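Subject: Re: Lure making night and the April camp at Gastwood
From: Rajeshwari Devadiga
To: Canum Fishing and Hunting Club members list

Hi Bujar, hi all,

Thanks for getting the ball rolling on this, and sorry I've been slow to answer. We had my sister's family staying and I've barely sat down at the computer. I'll go through your points as they came, with a few thoughts of my own on the end, so put the kettle on.

Bujar Kneževič wrote:

> Can we settle the April camp before the park people give our sites away?
> I rang Gastwood and they have the lower paddock free, the one on the creek
> side, not up by the road. They want 498 dollars for the lot, all in, and a
> 200 dollar bond on top which we get back if we leave it tidy.

I'm very much in favour of the lower paddock. We had the upper one the year the wind came through and flattened the kitchen tarp, and I don't think any of us slept. The creek side is a longer walk to the toilets but it's sheltered and you can be on the water in five minutes with your boots half laced. The price sounds fair to me. We have 1,418 dollars in the club account as of this morning, and nothing large due until the insurance in winter, so I'm happy to pay the fee and the bond together and then collect from everybody at the camp as usual. If anyone would rather pay by transfer beforehand, write to me off list and I'll send you the details again.

> Who is bringing a boat? I can bring the tinny but my trailer lights are
> playing up and I don't want to drive home in the dark with it.

My neighbour has a light board that clips on the back of the trailer, and he's already said we can have the loan of it. I'll drop it round to yours on my way to work. I know the Kwon brothers were also thinking of bringing theirs, so would one of you two please confirm? Two boats would be plenty for the dam, and the rest of us are quite content on the bank with a thermos. If the weather's kind I'd love to see a few of the newer members taken out early, before breakfast, when the redfin are up near the weed beds. It was such a treat last time to hear people come back up the track hollering about their first fish.

> Also, are we sticking with barbless hooks for everyone or just the kids?

Everyone, please! I know it's an old argument and I know some of you will groan. I went over to crushed barbs myself three seasons ago, having sworn I never would, and I haven't noticed that I lose any more fish than I did before (I lose plenty, but I always have). A pair of flat pliers does the job in a second. The small ones go back in better shape, and it's a great deal easier to get a hook out of your own thumb, as I can tell you from experience. If somebody feels strongly the other way, speak up here and we'll talk it over kindly.

> Last thing, the Gament track. Is it open?

It was open when I drove out there, but it's badly rutted past the second gate and I wouldn't take a low car down it. Come in by the main road and leave the Gament side for those with a bit of clearance. And please leave the gates as you find them. The farmer has been very good to us over the years and has ewes in there with lambs coming on.

Now for my own bits. The lure making night will be at my place, starting at 7 pm. I have feathers, thread, split rings and more hooks than sense, but bring your own vice if you own one, and reading glasses if you're my age. Soup and bread provided. Park on the street, as the driveway is full of firewood.

Licences: please check yours is current before camp. I let mine lapse once and was mortified.

Lastly, I've nearly finished typing up the old catch books, which Bujar's father kept so beautifully. I'm up to entry 683 and still going. It's lovely reading, full of weather and grumbling and what they had for lunch, and I'll bring the printed pages along to camp for anyone who'd like a leaf through by the fire.

Let me know numbers for the Saturday-style big dinner as soon as you can, plus anything you can't eat. I'm thinking lamb curry again, with a lentil one alongside.

Warm regards to you all,
Rajeshwari
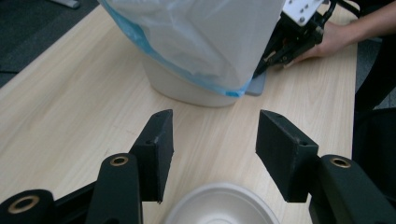
White bucket with a bag over it, on the table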